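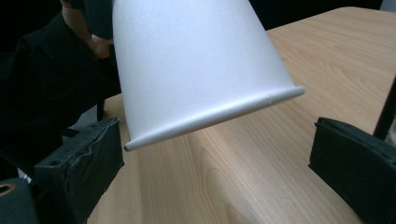 ## Stacking and storing paper cups

Loose cups are best stored upside down, rim to the shelf. Dust stays out of the bowl, and the rolled rim carries the weight better than the base does. The method below is the one we use at the Okbridge hall, where the cupboard takes 191 cups in sleeves and loose stacks.

### Before you start

- Wipe the table and let it dry. Any damp patch will soften a paper rim.
- Wash and dry your hands.
- Sort the cups by size. A 9 oz cup will sit inside a larger one but tends to jam.

### Method

1. Take the first cup by the wall, near the base. Keep fingers off the rim and out of the bowl.
2. Turn it over and lower it at a slight tilt, so that one side of the rim touches first. Set the rest down gently.
3. Check that the rim sits flat all the way round. If the cup rocks, look at the seam – a rim that has opened at the overlap goes in the reject box.
4. Lower the next cup straight down over the first. Let it drop the last 2 mm under its own weight.
5. Repeat until the stack is full height, then slide it into a sleeve with the bases leading.

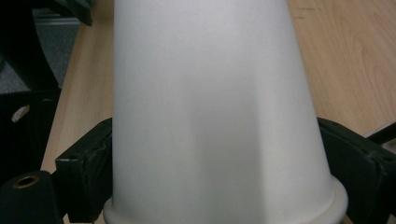 Grip pressure matters most in steps 2 and 4. Hold the wall on two opposite sides and press only enough to stop it slipping. A cup that has been squeezed oval will usually spring back, but a creased wall will not, and creased cups wedge in the stack.

### Stack height

Loose stacks should be no more than four cups high on an open shelf. Sleeved stacks can lie on their sides, two deep. Hala Sayegh keeps the sleeves upright in the Broterura crate, and this also works if the crate is full enough to stop them leaning.

### Separating jammed cups

Hold the lower cup still and twist the upper one a quarter turn while lifting. Do not pull on the rim. If the pair will not part after two tries, discard both.

Last revised November 25, 2021, W. Strebel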